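Ticket 1000-35
Subject: Green garment will not hold a fold, lint on surface
Opened by: Gisela Heitmann
Assigned to: Gemechu Woldemariam
Opened: Tue 27 September
Status: Closed
Priority: Low
Product: Plalier folding guide, shirts and light jackets

Gisela Heitmann wrote:
I am following the guide for the olive green piece from the Abernathy order. I get as far as step 11 and the fold opens up again. The fabric is soft and does not take a crease the way the stiffer ones do. When I pick it up near the middle the whole thing bunches and I have to start over.

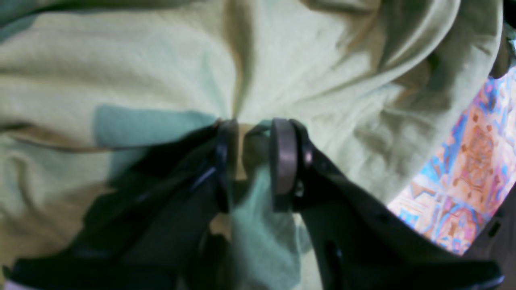

I have tried it with the collar to the left and with the collar to the right. Same result. The other garments in the order folded fine with the same steps. Do I need to iron it first? The guide does not say.

Gemechu Woldemariam wrote:
Thanks for the report. Two questions before we try anything. Which surface are you folding on, and is there anything on the fabric itself? Lint or wear can change how you treat it before packing.

Gisela Heitmann wrote:
Table with the tile-pattern cloth on it, blue and pink. The cloth is clamped at the corners so it does not slide. There are small pale specks on the green, lint I think, but I have not tried to get them off yet.

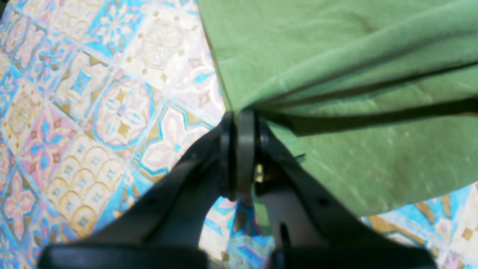

Green fabric on the tile-pattern tablecloth, pale specks at lower right.

Gemechu Woldemariam wrote:
Leave the tablecloth as it is. Please try the following:

1. Go over the green side with a lint roller. If a speck stays put, leave it and tell me.
2. Do not lift from the middle. Pick up at two corners and let the rest hang.
3. Lay it down and smooth the widest panel first, then pull out whatever is twisted at the side.
4. Tuck in any loose tab before the first fold.
5. Fold in thirds. Skip step 11, it was written for the Avard work shirts.

No ironing for now.
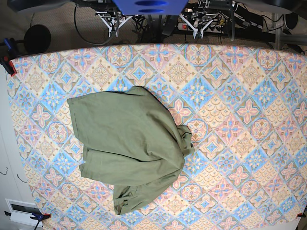
Gisela Heitmann wrote:
Did all five. The bunched part on the right was the trouble, it kept pulling the bottom fold open. Once I had that straight the thirds stayed closed. Most of the specks came off on the roller. Two did not, so I put a note in the bag.

Gemechu Woldemariam wrote:
Good. I have asked Trudico to mark step 11 as work shirts only in the December version of the guide. Closing this. Reply here if it opens up again in the bag.

Resolution: Changed pick-up point, smoothed before folding, step 11 skipped.
Related: ticket 1000-49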